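Print this post | E-mail this post

Open day at the Jovby hall: notes on hand-held gripper collection

8/2/24

I spent most of a day at the Jovby open day and took more notes than I expected to. The invitation promised robots. The floor was mostly given over to people holding grippers, and that part interested me more, so this post skips the arm demo by the entrance.

The setup, for those who have not used one: each operator holds a gripper with the same fingers and the same camera placement as the one that would be bolted to an arm. The operator does a task by hand. The camera view, the finger width and the pose of the tool are logged together. A policy is trained on the log afterward. Jovby runs the floor and Wavesen supplies the logging software. I had read the Wavesen release notes in June and wanted to see how the recovery logic behaved outside a lab.

The hall is large and bright, with a mezzanine over one side. Household furniture is placed along the walls and the task tables sit out in the open. Visitors could walk up to a table and watch, provided they stayed behind the operator. Instruction was short. An operator gets a sheet with the object, the start position and the end position, and is expected to vary everything else: approach angle, speed, which side the hand comes in from.

The stated quota is 300 accepted episodes per operator per week. Rejected episodes do not count. The usual cause of rejection is lost tracking, followed by the fingers closing before the object is between them. I asked whether a slow grasp is ever rejected for being slow. It is not, but a pause longer than 7 seconds is trimmed.

Two things I checked at the tables were finger compliance and how well the black pads hold shapes they were not cut for. The pads are soft enough to wrap a curved side and stiff enough to keep a small box upright. I would like to have measured the closing force. There was no gauge available and the spec sheet gives only a range.
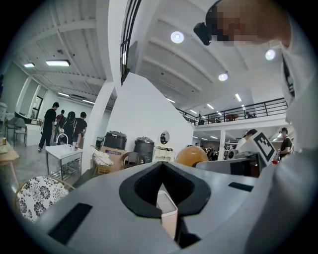
Small pale box or cup first, round fruit second, both in the black fingers.

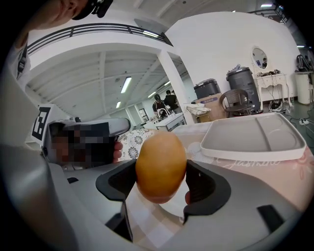
A reader, Flirnel, wrote in after I posted a short version of these notes on the mailing list, and disagrees with me on fruit: soft pads hide bad grasps, because the operator feels the slip through the handle and corrects for it, and the arm that replays the motion has no such feedback. Flirnel would sooner see stiffer pads and a higher rejection rate during collection.

I think that is partly right. The correction does show up in the log as a small change in finger width, so the information is present. Whether a policy picks it up depends on the logging rate and on how many such cases there are. With 1,000 episodes of one object I would expect it to. With 600 spread across many objects I would not bet on it.

Tracking was the weaker part of the day. The square markers work well when they face a camera and badly when a sleeve or a shoulder gets in the way. Wavesen's software flags the gap and interpolates short ones. The flag is correct, but it appears after the episode has ended, so the operator has already reset the table. An audible warning would fix this and costs nothing. I put it on the feedback form.

The replay session was scheduled for the late afternoon and started late. I saw two runs and left during the third. Two runs is too few to report a success rate, so I will leave the numbers to Jovby, who said they would publish them with the next batch.

If you plan to attend the next one, wear flat shoes and bring your own water. Parking is behind the building and fills early.

Recent posts
Rivadeneyra wrist mount: backlash after a year of use
Reading the Wavesen release notes, June
Marker size versus working distance
Replacing finger pads without recalibrating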